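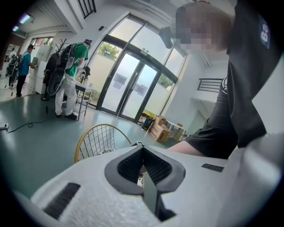
Figure 3. Hand-held gripper with a person leaning over the work area.

3.2 Survey sample and measures

Respondents were recruited through the Trurnley panel in June. Of 996 people invited, 703 completed the questionnaire on television habits and mood. Each was asked how many evenings in the past fortnight had been spent watching alone, and then rated general contentment on the Bramwell scale. The two sets of questions were shown in random order.

Answers given in under 600 milliseconds were dropped before scoring — the same cut-off as in the Iller pilot. Missing items were replaced with the respondent's own mean where no more than two were absent. Age and household size were entered as covariates in all models. Viewing for work was recorded separately and is left out of the totals in Table 2.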